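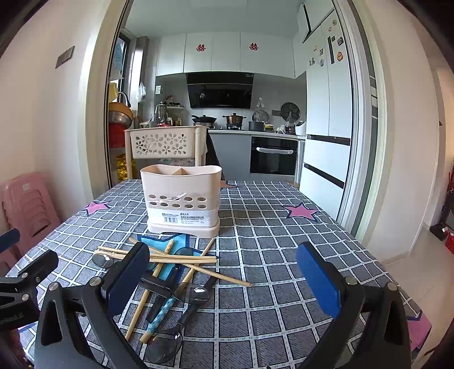 Utensil holder and chopsticks on the table.

Breast screening outreach, Grulham and Mamo. Progress report to the Forent fund, September 2018

Short one this time, full figures to follow with the year-end accounts.

Mailing done. 900 reminder letters out to women overdue for a mammogram, English and Spanish. 70 calls back so far, 30 booked. Lower than we wanted in Mamo, where a lot of the adresses were old. Asking the clinic for a newer list.

Evening slots started in May and are full most weeks. Would like to add a second evening, need to talk about overtime for the technician.
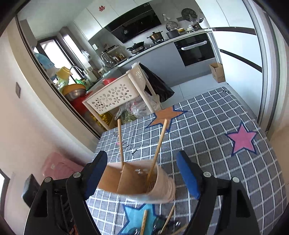

Flerkari Women's Health Outreach Team

Rides: 11 given, all to Grulham. Two no-shows. Gas money is fine, van insurance went up and we're over on that line. Can we move some from printing?

Support group for women in treatment still meeting at the library. Room is free through winter. They asked for a session on lymphedema and one on going back to work, niether booked yet.

Still open: new mailing list, Spanish phone line, second evening. Budget sheet sent seperately.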